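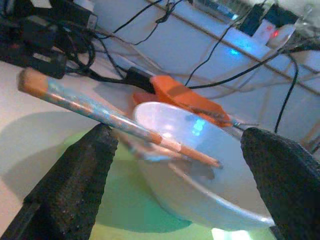
SKISELL, September

Home | Contents | Chapters | Glossary | Contact

Print this page | E-mail this page

Chapter 6
Flat Surfaces and What Lands on Them

Every home has one table that does more than it was bought for. It may have entered the house as a dining table, a desk or a place to wrap presents, and for a week or two it probably did the job on the label. Then somebody put down a charger. By the end of the month the table had a population, and meals had moved to the couch.

The first five chapters of this course dealt with closets, drawers and shelves, all of which have the decency to hide their contents. A tabletop hides nothing. It is also the easiest storage in the house to use, being open at the top, waist high and usually on the way to somewhere else. Those same qualities make it the worst place to keep anything you hope to find again.

Take the table at the head of this chapter. A shallow white bowl shares it with an orange plastic thing that could be a clip or some sort of holder, and a small black power adapter is snug against the end of the orange thing. There is also a long, slender stick, rather like a paintbrush, with light blue and silvery paint along it. A bowl belongs to the kitchen, by most people's reckoning. A plug belongs near an outlet. A stick with paint on it belongs wherever you keep the paint, and the orange item belongs in the drawer that every family has and no family has ever agreed on a name for.

This is a modest collection. Most of us could beat it with the contents of one coat pocket. It is useful to us for that very reason: a small mixed group shows the problem more clearly than a large one, in which the eye gives up and starts calling everything "stuff."

6.1 The trouble with "stuff"

"Stuff" is a word for things we have stopped looking at. Once a group of objects has earned the name, it is moved as a group, usually to another flat surface, and dusted around as a group. The authors of the Stusham tabletop survey visited 507 homes and asked people to name what was on their busiest table without turning to look at it. Most could name the large items. Very few could name the small ones, and a fair number named things that had left the house years before.

The survey logged 1,185 items that its visitors could not place in any room at all. We will meet a good many of them in Chapter 9, under "Parts Of." For now, note that an item with no room is seldom a useless item. The little plastic piece you cannot identify today is the one the blinds will need in the spring, by which time you will have thrown it away with a clear conscience.

6.2 Four kinds of resident

In this course we sort whatever is on a table by how it came to be there. What it is made of, what it cost and who gave it to you can wait.

Working items are in use, or will be before bedtime. A bowl at breakfast is a working item. The same bowl at four in the afternoon needs to make a better case.

Waiting items are held up by something else. The library book is waiting for a trip to the library. The button is waiting for the shirt, the shirt is waiting for the needle, and the needle was last seen in another house.

Tethered items stay because they have a cord, or go with something that does. Power adapters are the usual culprits. They outlive the machines they came with – often by a decade – and are kept out of a vague fear that one of them must matter. Nearly all adapters are black, so the fear is hard to test.

Settled items have no reason to be there and have stopped needing one. They may be pleasant to look at. They may have a ring of dust around them in their exact shape, which is as close as a household object comes to owning land.

The same thing can pass through all four groups without moving an inch. A paintbrush is working while you paint, waiting while you look for the jar, tethered if the paint dries and glues it to a saucer, and settled by the following year. Please note that students often want to add a fifth kind called "mine." Our advice is to leave this to the family concerned.

6.3 On bowls

Bowls deserve a section to themselves, as they cause more confusion than any other object in this chapter. A bowl on a table is both a thing and a place. It can be put away, or it can be where other things are put, and anyone passing with a handful of coins will assume the second.

The Prasertsri method, which we follow in part, calls a bowl of this sort an invitation. Its rule is blunt: decide what the bowl is for before it leaves the cupboard, and tell the others. Shallow bowls are said to be safer, as they fill up sooner and shame arrives earlier. Deep ones can go on for years. In our own teaching kitchen a large mixing bowl was found to hold batteries down to a depth that we would prefer not to publish.

A brush or a spoon laid near a bowl raises a further question, which is whether the two are a pair. Ask before you separate them. More arguments have begun over "I was using that" than over money, at least in the homes we visited.

6.4 Before you begin

You will need one table, a sheet of paper, a pencil and a timer. The Folent workbook has a printed form on its inside cover, with space for 2,000 entries. If you reach the last line, please stop and read Chapter 11.

Set the timer for ten minutes, which is 600 seconds for anyone who works better under pressure. Write down each item on the table by its plainest name, and beside it the kind of resident you think it is. Do not tidy. Do not pick anything up and say "so that's where it went." Items you can't name should be described by color and shape, as in "orange, flat, possibly a clip."

When the timer rings, leave the room. Ask another person who lives there to do the same exercise on a fresh sheet, and keep both lists for Section 6.5, where we compare them and discuss the plug.

We use cookies to remember your place in this chapter. By turning the page you accept them. Accept | Settings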